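Third day out with the seaweed cutters near Estport. Tide's at its lowest just after four so everyone's up in the dark. Thread, typed with cold thumbs

Tharun Murthy has cut dulse here since he left school. Works a 2 mile strip and won't say which bit is best. Fair enough

Buyers turn up in January now, months before anythng is worth cutting. Cash, no paperwork, gone by lunch

Semance pays by the dried kilo, Darine pays wet. Wet sounds better till you see what they knock off for sand

1,000 kilos wet is a good week for a crew of 4. Last week was not a good week

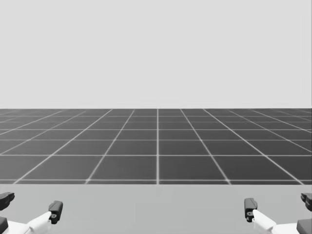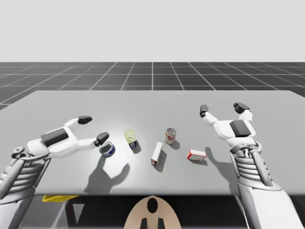
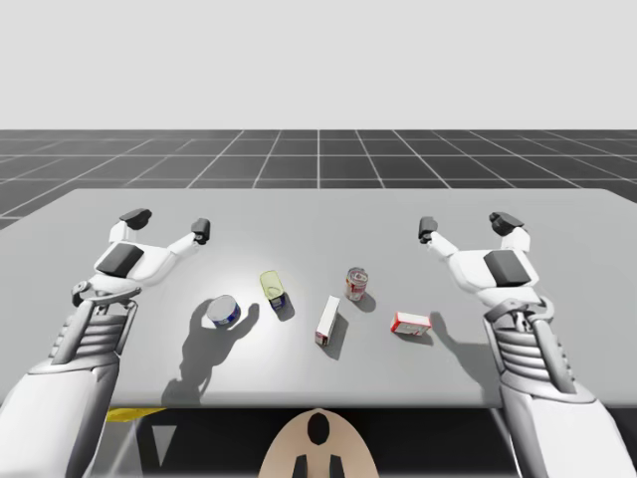 Asked Tharun if licences would help - long pause. Says the lads who strip the rock bare won't buy one anyway

You're meant to leave the holdfast so it grows back. Plenty of bare rock past the slipway, so somone isn't

Van's leaving, more tonight if there's signal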